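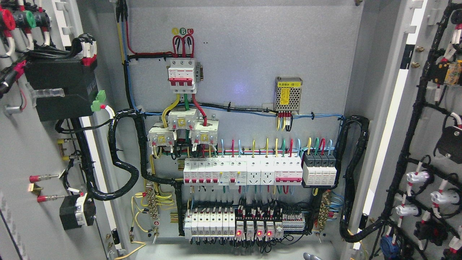 Horgan Insulated Screwdriver Set: Equipment Review

Home | Reviews | Safety | Contact

The Horgan set contains 14 pieces and costs $42. It was issued to the evening wiring class in June. The tips fit terminal screws closely, and the handles remain comfortable in gloves.

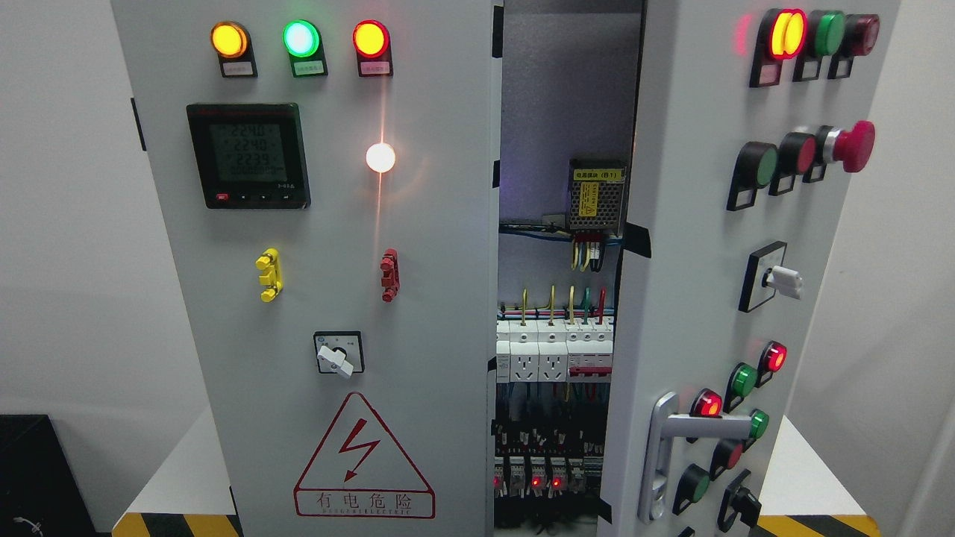
Emiliano Mendoza wrote that he still prefers the older Dellon set, as the Horgan case does not stay shut when carried.

The department accepts that point. The latch is weak, and the two smallest drivers are easily lost.

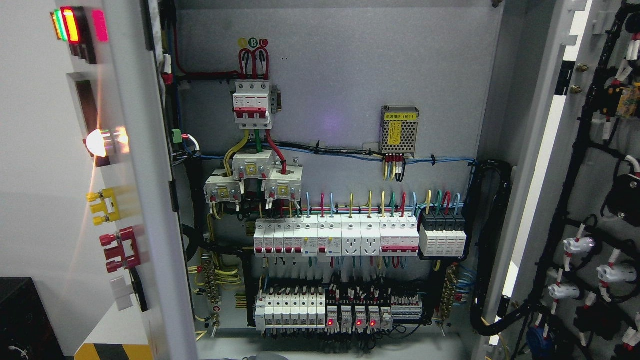

Reviewed by Maricruz Villalobos, 31 July 2024

The set is approved for purchase. Students should store it in a separate pouch.

Contact the Tool Office | © Rudura Technical Institute | Back to top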